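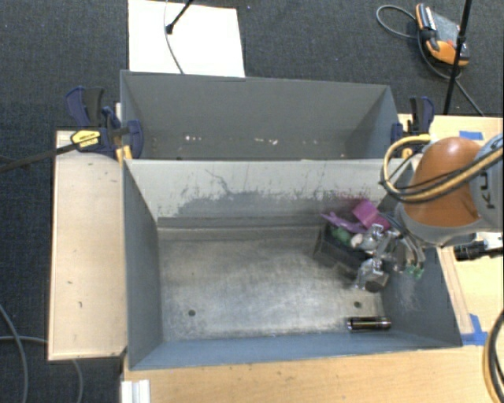 Big grey bin, back right corner: the pink block, the flat purple thing with the pointy end, and the black box they've all ended up in or on.

Stedton shed clean-out, the bins

Well, we finally got to the odds and ends! If you saw my last gallery (the Stedinus shelves, all 105 photos of them, sorry to anyone on slow internet) you'll know the small stuff had been put off since August. I had a number in my head of about 500 bits and pieces, and I stopped keeping track well before lunch, so don't hold me to it.

I'm a big fan of a metal bin for this kind of job. Plastic tubs crack, cardboard goes soggy, and you can drag a metal one across concrete without feeling bad about it. The floor of the front one is properly worn now, all brushed-looking and silvery with dark smudges out towards the sides, and I like the colour of it better than anything shiny and new. There's a second grey bin right behind it, nearly the same width, so the pair line up nicely.

A few notes on what's in the front one:

The pink block is my favourite, more of a magenta really, tipped up against the corner. You can spot it from the other end of the shed, which is more than I can say for the dark green lumpy thing under the purple piece.

The small whitish round one sits just to the right of the green. Easy to miss!

Off on its own near the front is a shiny black cylinder, a torch by the look of it, with bands at one end. I'd love to have a torch in every room, so that's going on the keep list.

Next up is the Gremton cupboard, then the Abdella boxes, and I've set myself a limit of 80 photos this time. I'm still after 3 more bins in the same grey if anyone local is getting rid of theirs. Dents are fine, lids not needed.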